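Moataz Soliman has made a film about a ferry that no longer runs, and he would like it known that it isn't nostalgic. I had my doubts. Mamwood opens with a foghorn and an old man folding a timetable, and by the second minute I had written "nostalgic" in my notebook and underlined it.

"People hear a foghorn and they think they know what they're getting," he says when I put this to him. "Give it half an hour."

I gave it two hours, most of them spent with the Nägeli sisters, who fall out over the ticket office their father left them. The acting is very good. The plot, such as it is, goes missing somewhere near the harbour café, and I ask whether he noticed.

"The first cut had a plot. It was terrible," he says. "Everyone explained themselves all the time. We took out 193 lines in one go."

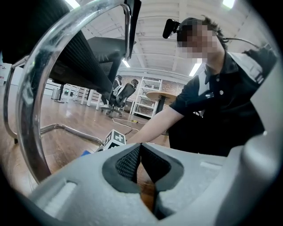

A chrome-framed chair, close up.

The money came mostly from Britar, a production company better known for crime series, and Soliman is careful when he talks about it. Did they ask for a body in the water? He laughs for rather longer than the question deserves. "There were conversations. There was a draft with a policeman in it. I won't say who wrote the policeman."

He will say that the crew lived in Kalow for the whole of January and that the weather did what it liked. Directors always tell you about the weather. I ask instead why the younger sister's best scene, a row over a locked cash box, is played with her back to us.

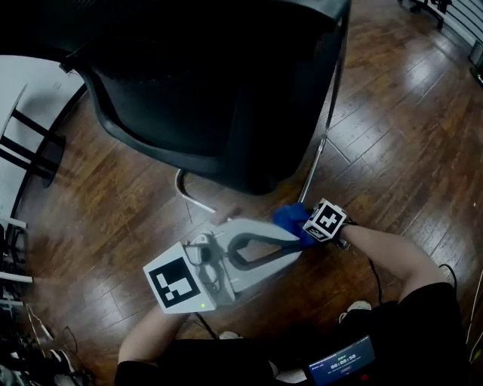
"Because her face was doing too much," he says, then looks worried. "She knows that. I told her at the time. She's brilliant, but you could read the whole argument before she opened her mouth."

It is the most convincing thing he says all afternoon. Less convincing is his claim that he doesn't read reviews, given that he quotes one of mine back at me, nearly word for word, with the unkind adjective left in.

Mamwood has had one public showing so far, in a hall with 200 seats. Soliman says it was full. I was there, and the row in front of me was mostly coats.

"Coats belong to people," he says, and asks if I want more tea.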